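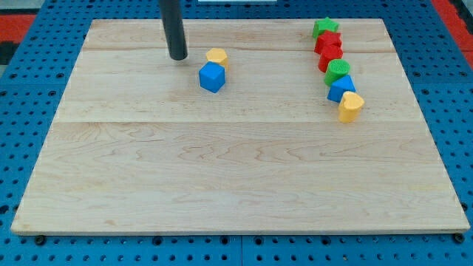
Zerrin Bayram wrote to me last month that I was being too soft on motion planners that only look good in simulation, and would I please put one on a real tabletop pushing real blocks before I recommended it to anyone. Fair enough, Zerrin. It took me until June, but I have now spent the better part of the month with Illix, the pushing and planning package from Tesimer, and I have quite a lot to say about it.

Reviews > Software > Planning and Control

Illix takes a typed instruction ("move the blue cube next to the yellow hexagon" is the sort of thing it likes), finds the blocks from a camera, and plans a series of pushes for a plain rod. I came to it from Istach, which I used happily for years and still have a soft spot for, so please read what follows with that in mind.

The perception side is lovely. I was up and running in two evenings, most of that spent on calibration, and the block tracker kept its labels straight even with a heart and a star in the mix. Where it does wobble is when pieces are touching. Two red blocks side by side will now and then be merged into one long red something, and then the planner sets off very confidently in the wrong direction! Turning up the edge threshold helped me a good deal, though the manual tucks that setting away in an appendix.

Planning is quick, roughly 5 replans a second on my old desktop, and you can feel it - the rod corrects as a block starts to turn, where Istach would finish its push and then think it over. Cubes go nicely. Cylinders are still a bit of an adventure, and I would love a friction setting per shape in the next version.

The log viewer I could hug. You scrub back through a run and see each planned push drawn over the camera view, with the cost beside it. It does stop recording at step 2499 unless you change the default, and I lost a long Sunday run finding that out (my own fault, it's in the release notes).

I'm keeping it installed, and Istach has gone onto the other machine for now. Four stars from me, and I'll look again once the touching-blocks business is sorted.

14 comments | 37 shares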